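Support > Household Tasks > Set-up Guide > Section 4: Wiping and Folding

4. Cloth work on a flat table 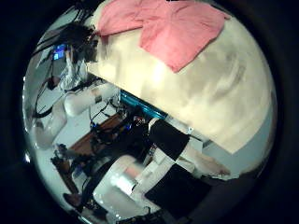

Johanna Reisinger
Technical writer, Dinby documentation

August

Read this section before you promise anyone a clean table. The sales sheet lists "wiping" and "folding" as supported chores. Both are supported in the sense that the arms will attempt them. Whether you end up with a wiped table or a folded cloth depends mostly on how well you follow the steps below, and partly on luck.

A pink cloth on a cream-colored top is an easy case: one cloth, plain surface, strong color difference. Start there. Do not start with a white napkin on a white table.

4.1 Before you begin

1. Clear the tabletop of everything except the cloth.
2. Check that cables hang free of both arms through their full range. Loops near the table corner are the usual trouble spot.
3. Move shoes, bags and wrappers out of reach.
4. Stand outside the marked floor zone and release the stop button.

CAUTION: Keep your hands away from the arms while they are powered, even if they are still. An arm that is waiting looks the same as an arm that is off.

4.2 Folding

1. Lay the cloth down with all four corners showing. If it is rumpled, smooth it by hand. Yes, this is part of the chore, and you are doing it.
2. Select Fold, then Single Cloth.
3. Let the arm make its first grasp. If it pinches two layers, press Stop and go back to step 1.
4. After 2 failed grasps the program gives up. Do not raise this limit. More tries give you a tighter ball of cloth.

Note: A corner hanging toward the middle of the table is often read as an edge. Lamduan Chantharasri in our test shop logged 2,922 fold attempts on cloths left as they fell. The arms finished 1,032 of them. A tired ten-year-old would do better.

4.3 Wiping

1. Fold the cloth to palm size yourself.
2. Place it in the hand and select Wipe.
3. Look over the table when the cycle ends. The program reports "Done" when the path is complete. It has no idea whether a smudge is gone.
4. Repeat by hand where needed. Faint gray streaks on a pale top usually need it.

CAUTION: Do not use sprays near the joints or under the table edge.

4.4 What to expect

Plan on staying in the room. Jaxon Tremblay, who runs our support desk, asks that you save the log before calling about a failed fold, and that you say whether the cloth was flat when you started.

For towels, see Section 5. For fitted sheets, there is no section.

Filed under: Set-up, Chores, Two-Arm Models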